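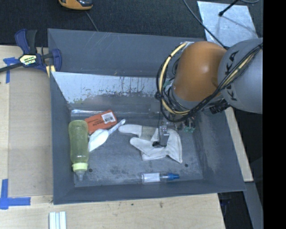
Según Fatemeh Kordestani, un guante suelto acaba casi siempre en la basura aunque esté en buen estado, y con él todo lo que se quedó en el fondo del cajón. Su comentario llegó por escrito a Clasix durante la preparación de la campaña y la empresa lo ha recogido en la guía que hoy publica.

Inicio | Productos | Guías | Prensa | Contacto

NOTA DE PRENSA
14/01/2020

Clasix presenta una guía gratuita para ordenar cajones de taller

Clasix, distribuidora de material de almacenaje, pone a disposición de sus clientes una guía para vaciar y clasificar los cajones grandes que se usan en talleres, almacenes y garajes. El texto ocupa 13 páginas y se puede recoger en papel en los puntos de venta o pedir por correo electrónico.

La guía se dirige a quienes guardan en un mismo recipiente guantes de trabajo, herramientas pequeñas, envases y piezas sueltas. Propone trabajar con un solo cajón cada vez, colocado sobre una mesa, y sacar los objetos de uno en uno. Cada objeto pasa a uno de cuatro grupos: uso diario, uso ocasional, reparación y retirada.

A los guantes se les dedica un capítulo propio. Se recomienda extenderlos por completo, revisar las puntas de los dedos y la palma, y guardarlos planos. Los que no tienen pareja se conservan aparte hasta la siguiente revisión. Si entonces siguen sueltos, pueden destinarse a tareas de limpieza.

Otro capítulo trata del estado del propio cajón. Los arañazos del fondo no obligan a cambiarlo, pero las grietas en las paredes sí. Para la limpieza basta un paño húmedo y jabón neutro. El cajón debe secarse antes de volver a llenarlo.

El método se probó durante nueve semanas en los talleres de Cikum y de Lam. El personal de ambos centros pidió que las etiquetas fueran más grandes y que se suprimiera un quinto grupo, «varios», que aparecía en el borrador. Las dos peticiones se han incorporado a la versión final.

La primera tirada es de 300 ejemplares. Wurnuveck se encarga del reparto en los puntos de venta. Las hojas de etiquetas se entregan con la guía y también pueden solicitarse por separado, sin coste.

Clasix prevé una segunda edición en agosto, con un apartado sobre tornillería y otro sobre productos químicos de uso doméstico, que no se tratan en la actual. Los lectores pueden enviar correcciones al departamento de publicaciones.

Contacto para medios: Clasix, departamento de prensa.

Este sitio utiliza cookies propias y de terceros. Si continúa navegando, acepta su uso. Aceptar | Configurar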